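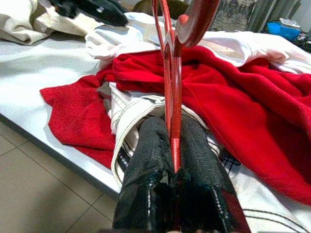 New book on cortisol gives the "stress hormone" a fairer hearing

Readers who have spent years being told to lower their cortisol may be surprised by how much good it does them. A new popular science book, out in August from the small Basgate press, sets out to tell the whole story of the hormone, and it is a cracking read.

Cortisol: The Morning Hormone is by Haf Phillips, who taught physiology for most of her working life before turning to writing. It runs to 419 pages, notes included, and goes from the first attempts to get useful extracts out of animal adrenal glands right up to the adverts that now promise to flatten your "cortisol belly" with a powder.

Phillips starts with waking up. In most people cortisol climbs in the last hours of sleep and rises again in the half hour or so after the eyes open, and she spends a whole chapter on this daily rise -- what it seems to be for, how it shifts in people who work nights, and why a single blood test taken at the wrong time of day can mislead both patient and doctor. It's a lovely way in. By the time she gets to stress, the reader already knows cortisol as something the body makes every day of its life, helping to keep blood pressure and blood sugar where they should be.

The chapters on illness are the strongest. She writes about Addison's disease, in which the adrenal glands can't make enough, and about Cushing's syndrome, in which the body is exposed to too much, and she lets patients do a good deal of the talking. One woman describes feeling so tired that she sat down on the stairs halfway up and stayed there until her son came home from school. Another kept a diary for 8 years before anyone put a name to what was wrong with her, and the extracts printed here are funny, cross and very hard to put down.

There is plenty of history too. The story of how chemists worked out the structure of the adrenal hormones in the 1930s has been told before, though seldom with this much affection for the bench work. Phillips is especially good on how little material they had to play with, and on the excitement that followed when cortisone was first given to people with rheumatoid arthritis in the late 1940s. The side effects get their due a few pages later.

She is brisk with the wellness trade. Her view is that most healthy people have no reason to be measuring their cortisol at home, and that the word "stress" has been stretched to cover so many things that it hardly helps anyone. She is kind about the people who buy the kits, mind you, and admits to having bought one herself.

If there is a grumble, it is that the section on animal studies goes on a bit. Fish, starlings, baboons and ground squirrels all get a turn, and the squirrels could have managed with less. The diagrams, drawn by Ahn, are clear and rather beautiful, and the one showing the signals passing from brain to pituitary to adrenal gland deserves to be pinned up in every sixth form biology room.

The notes list 733 sources, many of them free to read online, and Phillips has marked the ones she thinks a beginner could tackle. More books should do this!

Phillips will be talking about the book at the Julten reading rooms at 7.30pm on publication day, with questions afterwards. There is space for up to 300 and entry is free, but places need to be booked through the reading rooms' front desk. A second talk is planned for Trotum library later in the autumn.

Cortisol: The Morning Hormone is published in paperback by Basgate. A large print edition will follow.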